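3.2 Equipment planning and purchase

The budget for the sorting cell at Barmont was fixed before any hardware was chosen, so we planned purchases around the parts the cell would handle. Low-cost items such as bins and spare fingertips were bought first. The gripper was priced separately, with quotes from Sodum and Prandau. Figure 2 shows the kind of layout used for planning, with small electrical parts spread over the table and a bin for the sorted pieces.

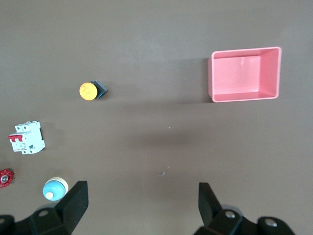
Figure 2. View from the wrist camera, with a circuit breaker, a yellow push button and a pink bin on the table.

The Prandau quote was lower, but it left out the mounting bracket and one year of service. With both added, the two quotes differed by 204 dollars. We chose Sodum for its shorter delivery time. Spare fingertips cost 84 dollars a pair and were entered as a yearly expense. The gripper, bracket and cabling together came to 2,557 dollars.

Part shape also affected the plan. An emergency stop button and a cylindrical capacitor can be gripped from above, while a power supply in a metal case takes up more of the finger opening. We therefore paid for the wider stroke option at the time of purchase.
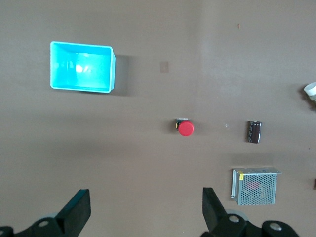 3.3 Maintenance costs

Service costs were logged monthly by Renu Tiwari, starting in October. Labor was charged at the standard workshop rate.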